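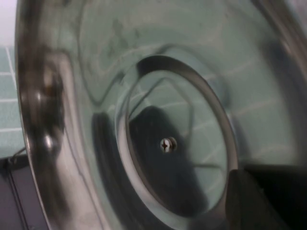
*Very shiny, and it does smudge.*

I've been using the Steltton stainless steel pot since March, which feels long enough to have a proper opinion, and seeing as I spent two evenings reading other people's before I bought mine I thought I'd add to the pile.

Quick background. My old pan was a hand-me-down with a wobbly handle, and I'd been looking at a Gebru one at £111 until Kevser Saraç at work talked some sense into me. The Steltton was on offer, lid included, and it was here before I'd even cleared a space in the cupboard (still haven't, it lives on the table).

The good stuff first! It heats evenly right across the base, and I haven't burnt an onion in it yet, which for me is going some. A big batch of lentil soup takes 17 minutes from the boil and nothing sticks. It's a good size too – pasta for four with room to stir, and I've done a whole gammon in it with only a bit of swearing.

I love the lid. It's domed, so you get that extra bit of height when the potatoes are piled up too far, and there's a round black knob on top that's a nice size to get hold of, even in oven gloves. My last lid had a flat little strap of metal and I've still got the mark on my thumb.

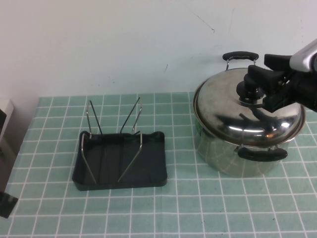

The two side handles are black as well, on short metal brackets, and they feel solid. I've carried it full from the hob to the sink plenty of times and there's no give in them at all. I would have liked them a touch longer, mind. With thick gloves on you end up pinching more than holding.

Now the moaning. The finish is like a mirror and it shows EVERYTHING. Fingerprints, water spots, that cloudy bloom you get if you leave it to dry on its own. I've got a black drying rack by Fadau with metal wires and it's brilliant for plates, but the pot is too big for it, so it gets a tea towel straight away. A splash of vinegar shifts the cloudiness. Don't use a scourer, I did it once near the base and I can find the scratches with my eyes shut.

Also the lid isn't a snug fit. Put it down in a hurry and it'll sit a bit skew-whiff until you nudge it over. Fine for soup, slightly annoying for rice.

Would I buy it again? Yes, at the offer price. At full whack I'd have a look at the Rarkix one first, my neighbour Darmawan has had his for 14 years and it still looks decent, though he does polish it more than I'm ever going to.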